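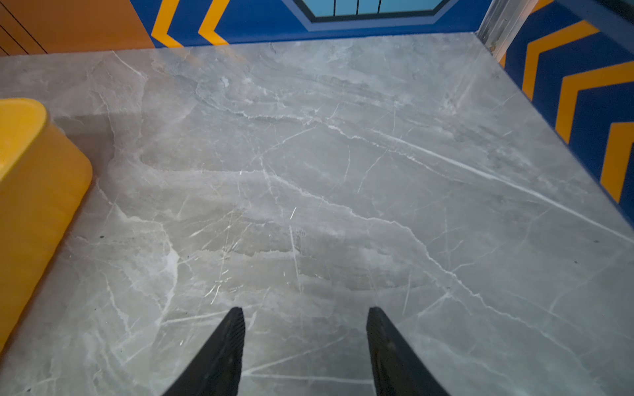 Can you get round the Lomance area without a car?
Mostly, if you stick to the towns and don't mind a long wait between buses on the coast side. The places file has a car_free column for exactly this, see further down.

LOMANCE VISITOR PLACES - README

Version 2, last touched 2023-05-13
Kept by Libor Charvát

What it is

A list of places to go in and near Lomance. Museums, walks, viewpoints, markets, swimming spots, a few pubs. 1492 rows, one per place. Started life as the back end for the Grekach day trips page, then other people wanted it, so now it's files you can download.

Not a guidebook. No star ratings, no "must see". If you want opinions there is a notes column and some of them are mine.

Files

places.csv - the main one. Everything hangs off this.
opening.csv - opening times, one row per place per season. Joins on place_id.
walks.csv - 200 walks with start, finish, length and how steep. Joins on place_id for the start point.
events.csv - markets, fairs, the regatta etc. Repeating ones only.
old/ - version 1, left in for anyone who built on it. Please don't start anything new with it.

All UTF-8, comma separated, first row is headers. If Excel mangles the accents, import the file instead of double clicking it.

Columns in places.csv

place_id - a number. Never reused, even when a place shuts.
name - what the sign says, or the leaflet if there's no sign.
name_local - what people call it, when different. Often blank.
kind - museum, walk, view, beach, market, garden, church, food, other. "other" is too big, I know.
town - nearest town. Futgate and Lower Futgate are treated as one.
lat, lon - the entrance, where I could find it. Otherwise the middle.
price_band - free, low, mid, high. For one adult on an ordinary day. No actual prices, they go stale in weeks.
car_free - yes, no, summer. "summer" means there is a bus but only from the spring timetable till the end of October.
pushchair - yes, partly, no, unknown.
dogs - yes, lead, no, unknown.
rain - can you spend a wet afternoon there. yes or no. Judgement call.
notes - free text. Anything goes.
checked - year somebody last looked.

Where it came from

Leaflets from the Grekach information desk, mostly. Then phone calls, then walking about. The walks were done on foot by me and two others over a couple of years, apart from 38 which were taken from the old Sokol hiking club sheets and haven't been re-walked. Those have source = sokol in walks.csv. Paths move. Treat with care, especially anything along the river, where the bank has gone in places.

Opening times are from the places themselves. A few never got back to us, those say "ask".

Known problems

- Futgate castle is in twice, once as museum and once as view. People search for both so it stays.
- Beach parking is hopeless. The lat/lon is the sand, not the car park, so your sat nav will take you down a farm track. Want to fix this.
- Food is thin outside the two bigger towns. Cafes open and close faster than I can keep up.
- Easter dates in opening.csv are text ("Good Fri to end Sept"), not real dates. Sorry.
- The ferry counts as a bus for car_free. It doesn't run in high wind, and it's often windy.
- Some pushchair values were guessed from the path surface in version 1. I've been setting them back to unknown as I come accross them.
- Garden opening in November is patchy. Several gardens do odd weekends for leaf colour and don't decide until the week before.

What changed since version 1

Added the rain column, most asked for thing by miles. Split opening times into thier own file. Took out the hotels and B&Bs altogether, they were out of date and somebody turned up at one that had closed. Renamed "cost" to "price_band". Walk lengths are now in kilometres all the way through, before it was a mix.

Using it

Free for anything, including paid things. Say it came from the Lomance Visitor Places list and keep the version number with it, so that when someone complains we know which copy they've got. Please don't sell it on unchanged.

If you're putting it on a public page, show the checked year next to each place. People forgive an old date if they can see it. They don't forgive a locked gate at the end of a long drive.

Don't use it for tides, safe swimming or anything where being wrong hurts someone. "beach" means there is a beach. Says nothing about currents or lifeguards.

Corrections

Send the place_id and what's wrong, one line is plenty. Leave a note at the Grekach desk marked for Libor, or use the form on the day trips page. Photos of new signs or timetables are useful. Long emails about which village has the better market - I do read them, but they won't change a row.

New places: name, where it is, when it's open, and whether you've been there yourself. I don't add places nobody's visited.

Still to do

Car park points for the beaches
Re-walk the Sokol routes, starting with the river ones
Toilets. Asked for constantly. Need a column for open all year or summer only
Break up "other"
Welsh-style grading for the steep walks? or just metres climbed, probably metres
Check whether the Futgate market has moved back to the square yet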